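11/10/2021

Bathroom day. I had it down for September, and September went where it goes.

The flat is quiet, I have no excuse left, and Dede Akolgo is coming to stay at the end of the month, so I put on the old trousers and went in. I should say that I have lived with this toilet since the move and we are still not on first-name terms. The one at Osei Road had a handle. You pushed it and it did the one thing. This one has two columns of buttons down the side with little pictures on them, and I have so far been brave enough to press three. One of the three I shall not be pressing again.

Dede, when I told her on the phone, said she was looking forward to it. She has always been more adventurous than me. She ate the thing at the Bredeser wedding.

Anyway, I began with the easy part, lid down, all dignity. The top of the tank comes up lovely with a dry cloth and stays that way for a day if you don't breathe. The walls are the beige marble sort that look the same clean or dirty, which I count as their best feature, though I did go over them with the Clasano spray because it cost 8 pounds and I want to see some return on it. The narrow strip of floor on the right, between the lid and the wall, can only be reached by lying on one shoulder and thinking of England. I found a hair grip and a receipt.

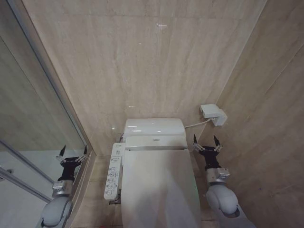 After tea

Right, the inside.

I had two mugs of tea first and read the whole of the Atemik catalogue, including the page on gutter guards, and we have no gutters. Then I looked up how to clean round the seat without setting anything off. The instruction book runs to 131 pages and the cleaning is on page 27, in between a warning about lightning and a drawing of a man looking pleased. It says to use a soft cloth and nothing abrasive. It does not say what to do about the yellowish marks low down in the bowl round the drain, which I have been pretending not to notice, and which I have now noticed in writing.

So lid up, seat up, and in with it. I gave it one lot of cleaner and left it to think. The second lot I left longer, mainly so I could sit down. I can't say I have won. I have read that vinegar does it overnight, and also that vinegar ruins everything it touches — both from the same website, so I will ask Mum.

The shower I have decided is a separate room. It has its own glass and its own drain and it can have its own day.
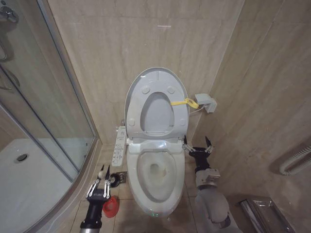
Lid up, little green light on, red plunger on the floor.

The plunger wants a proper place to live. At present it goes wherever I last lost interest, and a guest will want to be able to cross the floor. I looked at stands for it and there are, I would guess, 3,000 of them, most costing more than the plunger did. One was bamboo. I closed the laptop.

Knees bad this evening. Had beans. Must ask Dede whether she minds the spare duvet, which is the heavy one, and must buy vinegar, or not buy vinegar, depending on Mum.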